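Skiso: Choosing the Moment to Close a Multi-Finger Hand in Simulation

Project report, manipulation course
Halina Kubiak and Marius Oprea

1. Background

Learned policies for multi-finger hands often fail at one short step, the switch from approaching an object to closing on it. A policy that closes early pushes the object away with the fingertips. A policy that closes late has usually driven the palm into the object or the support under it. Both errors appear in the logs as a failed lift, and the success rate alone does not separate them.

The project asked whether the switch can be learned as a separate signal and whether doing so helps. We call the method Skiso. It adds one output to an ordinary imitation policy, a closure gate between 0 and 1, and holds the finger targets at a pre-grasp shape until the gate passes a threshold.

2. Task and simulator

All work was done in Zotau, the simulator used in the course. The task is pick and place: lift a piece of fruit from a plate and release it in a bowl on the same table. Object positions are drawn at random at the start of each episode, within the part of the table the arm can reach. Lighting and table height are fixed.

The policy receives one color image from a fixed camera, the arm joint positions and the finger joint positions. It does not receive object poses. Contact forces are recorded for analysis only.

An episode counts as a success if the fruit is at rest inside the bowl when time runs out. Fruit that touches the table at any point is a failure, even if it is later recovered.

3. Demonstrations

We collected 700 demonstrations by teleoperation. Of these, 600 were used for training and the rest were held out for choosing the gate threshold. Demonstrations in which the operator made a second grasp attempt were kept in the training set. We considered removing them, but they are the only source of recovery behavior in the data.

Gate labels were produced automatically. For each demonstration we found the first step at which the fingers and the thumb all had a closing velocity above a fixed limit, and marked every step from there to release as closed. The labels were then shifted 2 steps earlier to offset the delay in the teleoperation link. A check by hand on 26 demonstrations found no label that we would have moved by more than one step — the operators tended to pause before closing, and this made the boundary easy to place.

4. Policy

The base policy, Ouali, is a small transformer that predicts a short sequence of joint targets. Skiso uses the same network with a gate head attached to the last layer. The gate head is trained with a cross-entropy loss, weighted so that steps near the boundary count more than steps far from it. No other training setting was changed.

At run time the gate is smoothed over a short window. While it is below threshold, the finger targets are replaced by the pre-grasp shape and the arm targets pass through unchanged. Once it goes above threshold, the policy has full control of the hand until the gate falls again. Separate rising and falling thresholds were needed. With a single threshold the hand opened and closed rapidly near contact.

5. Results

The pre-grasp shape had more effect on the gate than we expected. Our first version spread the fingers wide, and in the camera image they hid most of the fruit at the moment the gate had to decide. The version used in the final runs keeps the four fingers side by side and nearly parallel, with the thumb dropped below them. In the step shown, the apple lies in the open space between fingers and thumb, the fingertips have already reached past it toward the rim of the pink plate, and the hand has not enclosed it. The stem is still in view of the camera. Steps of this kind are the ones the boundary weighting is meant to emphasize.
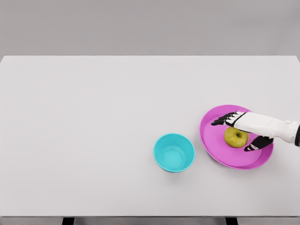
Gate timing was compared with the labels on the held-out demonstrations. Most errors were late, and late errors were concentrated in episodes where the plate was near the limit of the arm's reach. Early errors were less common but more costly, as the fruit usually rolled against the plate rim and could not be picked up again.

Against Ouali without the gate, Skiso dropped the fruit less often during the lift. It did not improve placement. When the fruit was released too high above the bowl, both policies failed in the same way. We also tested Gandcombe, a rule-based switch that closes the hand at a set palm height. It matched Skiso on apples and did worse on smaller fruit, where the correct height is lower.

6. Limitations

The gate was trained with one hand model and one camera position. We have not run it on hardware. The pre-grasp shape was set by hand and would have to be chosen again for a hand with different finger lengths. Label shifting assumes a constant delay, and we did not measure how much the delay varied between sessions.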